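Wikis Community Help > Work and Workplace > Automation

Robot for lounge tidying, what happens to our hours?

Posted by hakico_fan, Feb 11, 2026

I work in housekeeping for Eliden, a guest house with 129 rooms. Management is testing a humanoid robot for the lounge corners: pillows, chairs, small things left on the floor. We are nine people on the team. They say that no hours will be cut before May, but after this date there is nothing on paper.

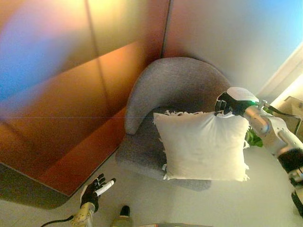
My second worry is the checking. Now I must walk behind the machine and write down each pillow which is not placed well. This is new work and it is not in my contract. Can I ask for it to be added, and for training? Has somebody been through this already?

Wongsuwan
We had a similar change in a hotel laundry. Ask for the new tasks in writing – first the tasks, later the money. In our case the checking became a separate duty with its own line on the shift plan, and two colleagues got paid training for it. I also advise you to keep a small notebook. Write the time when you help the robot and what you did. After one month I had 486 minutes, and my supervisor had to admit that it was real work.

Ask also who may press the stop button. With us only the day shift was shown this, and the evening people were quite nervous.

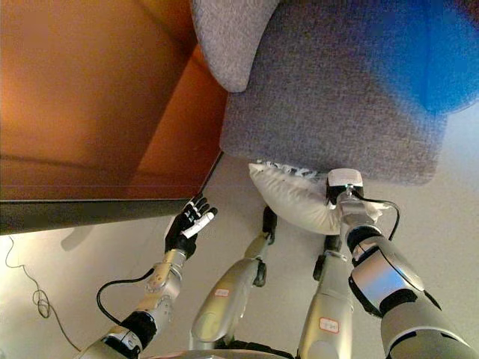 Pillow work with the right hand, low in front of the sofa.

Please look at your contract for the words "other reasonable duties". If they are there, the talk will be harder but still possible.

linen_cart_9
they will cut hours, they always do. join a union

hakico_fan
Thank you both. The words are in my contract, on the second page. I will start the notebook on Monday.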